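Orness software group – minutes of the planning and perception meeting, January

Present: Noreen Daly (chair), perception, planning and tooling leads, two people from the Brindton office by phone. Apologies from the Bistalden side.

Meeting opened at 9:40. Minutes of the previous meeting were accepted with one correction: the logging change was merged to the test branch, not to main.

1. Matters arising

The time sync fix between the joint logs and the image stream is in. Brindton confirmed they are running it. The old converter script will stay in the repository until the end of the month and then be removed. Anyone still using it should tell Noreen.

2. Planner

The two-arm planner still treats the second arm as a fixed obstacle while the first is moving. This is safe but slow, and it rejects plans that would be fine. Planning proposed giving each arm a time-stamped swept volume and checking one against the other. There was a long discussion about the time step. It was agreed to start coarse and refine only where the volumes come close.

Ticket 3358 (planner returns success with an empty path) was reproduced on a second machine. The cause is a start state already inside the goal tolerance. The planner should report this as its own result code. Brindton asked that the code be documented before release, as their scripts read any success as motion.

3. Mösli tool

Mösli, our episode viewer, now opens files of up to 4000 steps without stalling. Longer files still load slowly. Noreen asked for a progress bar in the meantime. Tooling would prefer to fix the loading and skip the bar. Left open.

Labels can now be edited in place. Undo works for one step only.

4. Perception: packing task

Perception reported on the backpack task. The pose estimate for flat, rigid items is steady on the table and gets worse once the item is lifted, mainly in rotation about the vertical. Printed covers give plenty of features, but the model was trained mostly on upright text and sometimes returns a pose turned by half a revolution. Roughly 322 episodes have been checked by hand so far.

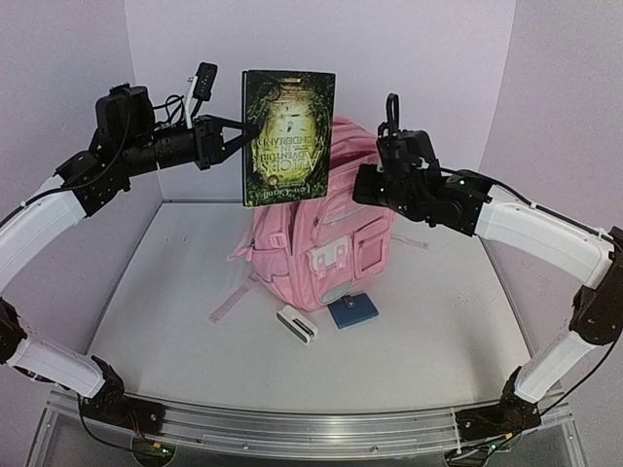
Item 4: book held upside down by the left arm, right gripper free, backpack behind.

Agreed to add rotated covers to the training set and to have the estimator report both candidates when the scores are close. Planning will need to accept two poses in the interface. Straps are not modeled at all at present – the collision check uses a box for the bag body. No change for now.

5. Actions

Planning: swept volume prototype, new result code for 3358.
Perception: rotated covers, draft of the two-pose message.
Tooling: profile the Mösli loader, report back.
Noreen Daly: send the result code text to Brindton and Bistalden.

6. Any other business

The nightly build fails when the license server restarts. Tooling will move the build to a later slot.

Meeting closed at 10:55.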